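Tidumora cell

The Tidumora cell is a two-armed robot workcell kept in both a physical and a simulated form. It was set up by the automation group at Heradness to study how robots reach into, over and along the edges of upright boxes, a job that sounds simple and is wonderfully full of small difficulties. The simulated form, usually called the twin, is used to prepare and check every change before it is made on the real machine. This article covers the setup, upkeep and repair of the cell, mainly as carried out in the twin.

Overview

The cell has two white arms fixed to a black support frame next to a light-topped table. The arms sit close together, which gives them a large shared reach over the tabletop and also gives the people who look after the cell most of their work. A standing box with an opening in the upper part of its front serves as the test piece. The room around the table is modeled too, down to the floor markings and the notices on the wall, so that a view from the twin can be compared with one from the lab without much guesswork.

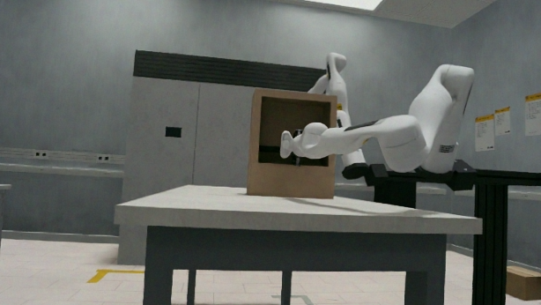
History

Work on the cell began in January, when the group moved its box trials off a shared bench and onto a dedicated frame. The twin was built first. Arm positions were tried out in simulation, and the frame was cut to match the layout that gave the best reach to the far corners of the box. The control software, Nilletti, was adapted from an earlier single-arm project and still carries some of its habits, among them a numbering scheme in which the second arm is arm 0.

The first full setup record is dated 3 May 2018. It lists 13 fixed points on the frame and table, and the same points are still used for alignment.

Setup

Setting up the cell means getting three things to agree: where the arm bases are, where the table is, and where the box is. Each has its own step.

Base alignment comes first. Each arm is driven to a set of known poses, and the difference between the expected and reported tip position is saved in Nilletti. If the two arms disagree about the same point in space, the nearer arm is treated as correct and the farther one is adjusted to it. The choice is a matter of convention, but mixing the two conventions in one record causes a good deal of trouble later.

Table alignment follows. The tabletop is treated as a flat plane, and its height is set from several touches spread over the surface. Older records used a single touch near the middle -- fast, but blind to any tilt.

Box placement is last. The box is set upright on the table with its opening facing out, and its position is entered from the lower front corners. The upper front edge is then checked with a gripper. This edge check is the heart of the whole routine. A small error in the angle of the box hardly shows at the base but grows toward the top, so one careful approach to the upper edge can reveal what a dozen measurements at table level would miss!

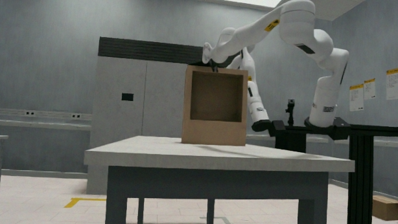 Edge check in the twin, with the nearer arm's gripper at the top front edge of the box.

The approach is made from above at low speed. The forearm has to clear the top of the box while the wrist stays level enough for the fingers to point down. The other arm is parked or held back during this step, and Nilletti will refuse to start the move if the two planned paths come too close.

Routine care

The regular check of the twin is a run of 100 edge approaches with slightly different starting poses. Results are stored under a run number, and any approach that ends outside the allowed band is replayed by hand. Run 498 is often used in training new staff. In that run every failed approach came from the same side, and the fault was traced to a box corner entered with two digits swapped.

On the physical cell, care is more down to earth: frame bolts are checked for tightness, cables are looked over where they bend, and the gripper fingers are wiped clean. Worn fingers are changed in pairs. After a change the finger length must be entered again in both the real and simulated versions of the cell. Skipping the second entry is the most common mistake in the maintenance log, and it is an easy one to make at the end of a long day.

Collision shapes and contact faults

The twin draws each object in one shape and computes contact with another, simpler one. The two should match closely. When they don't, a gripper may stop short of a surface it seems free to touch, or sink into one that ought to be solid. Thin parts are the worst offenders, and the rim of a box opening is as thin a part as the cell has to deal with.

The usual method for finding such a fault is to step through the contact slowly and look at it from very near, where a large part can hide much of what lies behind it and plain surfaces give the eye little to hold on to. 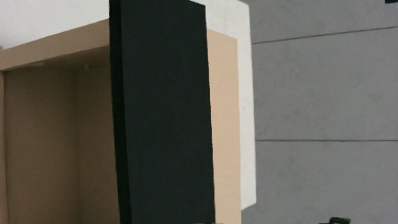 Once the bad shape has been found, it is rebuilt from flat pieces, one for each wall of the box, and the gap between neighboring pieces is closed by hand. Automatic shape fitting was tried early on. It tended to fill in the opening, turning a hollow box into a solid block as far as contact was concerned, and it was dropped for anything with a recess.

A repaired shape is tested with the standard run before it goes into the shared model. The most thorough repair on record, listed as change 1041, replaced the contact shapes of the box, the tabletop and both sets of fingers in one go. It took several tries to get right, and the gain was a pleasure to see: approaches that used to jitter at the rim now settled cleanly.

Related cells

A smaller cell named Tangen uses the same software with a single arm. It shares the edge check and the alignment routine but has no path check between arms. Records from the two cells use the same format, so a box model repaired for one can be loaded into the other, provided the table height is set again afterward.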